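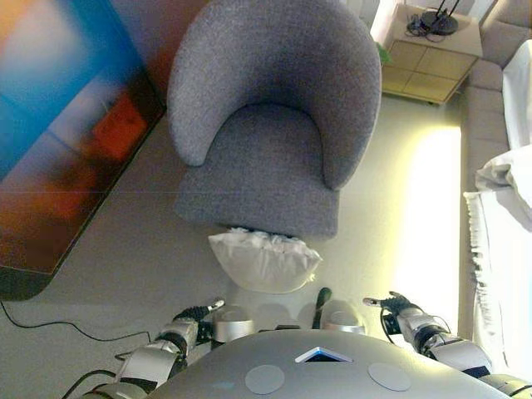

Ploris tub armchair, grey: review after a winter of use

Posted Apr 29, 2023 by Dagmar Kuruc

We bought the Ploris because the old two-seater had gone at the springs and the living room is too narrow for another sofa. I wanted one proper chair for reading and for watching television, with arms, and with a back high enough to lean on. The article number on my receipt is 3241, in case anyone is looking for the same one. There is a Ploris without the number that has buttons on the back and shorter legs, and the shop mixed the two up when I first ordered.

Delivery and assembly

It came in one large box, 80 cm wide, which only just went through our front door. Only the legs have to be fitted. The screws and a small key are in a bag taped under the seat, where I didn't find it until I had turned the chair over. It took me 30 minutes on my own, most of it spent on the back left leg, where the thread was full of glue. I scraped it out with a nail and it has held since. The instruction sheet is a single drawing and you don't need more than that.

There was a smell from the fabric for the first week. We aired the room and it went.

Sitting in it

The back goes round you in a horseshoe and runs straight into the arms, so there is no corner to slump into. You sit upright, or you sit sideways with your legs over one arm, and the second way is more comfortable than you would expect. The arms are rounded at the ends. They aren't flat enough for a cup, so you need a table beside it.

The seat cushion is thick and firm. It was too firm for me at the start and I nearly sent the chair back. By June last year, when my sister had the same one for a few months, hers had softened nicely, so I waited, and mine has done the same. It hasn't gone flat. My neighbour Knut Nolte is a tall man and finds the seat too short for his legs. My aunt Waltraud finds it too deep and can't get her feet on the floor without something behind her. I am between the two and it fits me.

For the small of the back I use a pillow. The chair doesn't come with one and I think it should at this price. Any small soft one will do. Large square ones push you too far forward, and then you are perched on the front edge with nothing under your knees.
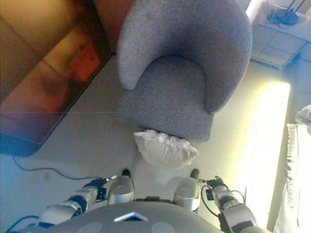

The weak point of this arrangement is that a pillow doesn't stay put. The weave of the fabric has some grip to it, but when you get up, anything loose on the seat tends to come with you and go over the front. If that annoys you, sew two tapes to the pillow and tie it round the cushion. Birgit Sauerland did that with hers and says it works, though it doesn't look very smart.

The fabric

Grey, with a fine speckle, and a bit woolly to look at. In the evening under the lamp it looks darker than in the shop. In strong sun it goes quite pale, so don't judge it from one look. I put the chair near the window side of the room and was worried about fading. So far I can't see any difference between the seat and the underside of the cushion.

Crumbs and fluff show less than I feared. They do collect in the join between seat and back, and you need the narrow nozzle of the vacuum cleaner to get at them. The cover on the back doesn't come off. I have had one tea stain, on the right arm, and it came out with lukewarm water and a drop of washing-up liquid. Dab it, don't rub, or the surface goes fuzzy.

Compared with others

I also tried the Stitmont in the shop. It is softer from the first day and has wider arms, but the back stops at the shoulder blades. The Amissah is cheaper and lighter to move, and the one on display already had a sagging seat. If you mostly want a chair for the bedroom to put clothes on, the Amissah would be enough.

What I would change

A removable cover all round. Felt pads in the box: the legs marked our floor in the first week and I had to buy pads separately. And a slightly lower weight, as I have to drag it out every time I want to clean behind it.

I give it four out of 5. I would buy it again, in the same grey, and check the thread on the legs before throwing the box away.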